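Chapter 8
Gathering Examples by Hand

A learning system can only copy what it has been shown. In this chapter a person does the showing, using hand-held grippers with a camera on the tool.
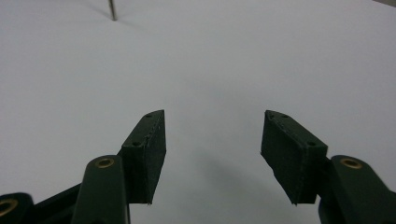
Each attempt is saved as one example. The set used here, collected at Flarnton by Shahla Alipour, holds 2,855 of them - poor ones included. Two-handed tasks need both grippers recorded together, on one clock.
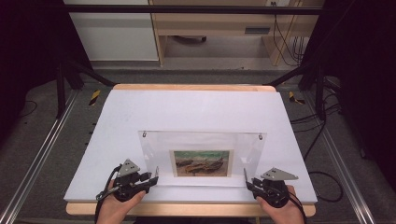

8.1 What counts as an example

An example has a start, an end and a label.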